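Novberg Learning Systems Programme
Demonstration Collection Working Group
Minutes of the meeting held 25 Oct 2022, Villalobos Room, 2.00 pm

Present: Collection, Data Quality, Facilities and Model Training representatives. Apologies: Procurement.

1. Minutes of the previous meeting
The minutes were accepted without amendment.

2. Table-top collection, paper goods task
Collection tabled its report on the current task, in which an operator works with a hand-held gripper in each hand and handles printed matter at the table.
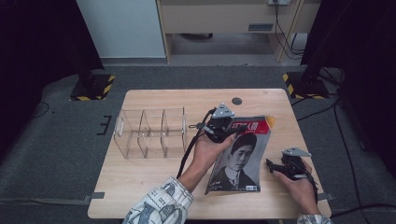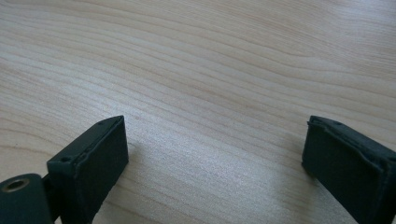
Figure 1. Operator's view with magazine and clear organizer box (first); view from a hand-held gripper, fingers open over the tabletop (second).

The target for this task is 2000 accepted demonstrations. Collection reported 2336 recorded to date. Data Quality has not finished its review of the recordings, and the group agreed that the target should not be treated as met until the accepted total is known.

Model Training asked whether glossy covers were being used throughout. Collection advised that operators draw from a mixed pile of magazines and booklets, and that the pile is changed at the start of each shift. Model Training requested that thinner items be added, as the present policy performs poorly on anything that bends under its own weight. Agreed.

3. Lighting
Data Quality drew attention to the bright patch on the tabletop in the gripper view, where the wood grain is hard to make out. Members differed on whether this matters. Model Training's position is that some variation in light is useful and should be kept. Data Quality was concerned that tracking of the gripper's position may suffer where the surface has little visible texture. It was resolved to leave the lights as they are until tracking results from the present batch have been compared with those from April.

4. Start and finish of a demonstration
Several recordings begin with the operator already holding an item. The Skallholm guidelines call for both grippers to be open and clear of all items at the start. Members confirmed that this rule stands. Recordings that begin late are to be set aside for review – they are not to be deleted, and operators should not trim them.

The finish is less settled. Collection proposed that a demonstration end when both grippers have released the item and withdrawn. Model Training would prefer a short pause after withdrawal. Carried over to the next meeting.

5. Cables and floor area
Facilities noted the cables on the floor beside the table and asked that the run be reviewed. Hazard tape at the stand bases is to be checked weekly and replaced where it has lifted. Collection asked that the stands not be moved during cleaning, and Facilities will pass this on to the cleaning contractor.

6. Pilalov annotation tool
The trial licence covers 2 seats. Data Quality finds the tool adequate for marking grasp and release, but slow when two grippers act at the same time. A request for further seats was deferred pending advice from Procurement.

7. Actions
Collection: add thinner paper items to the pile; circulate a draft wording for the finish rule.
Data Quality: complete the review and report the accepted total; compare tracking results.
Facilities: review the cable run; begin weekly tape checks.
Procurement: advise on the cost of additional seats.

8. Other business
Model Training gave notice that it will ask for a second table-top task using soft goods. A written proposal is to be circulated before it is discussed.

The meeting closed at 3.10 pm. The next meeting will be called once the Data Quality review is complete.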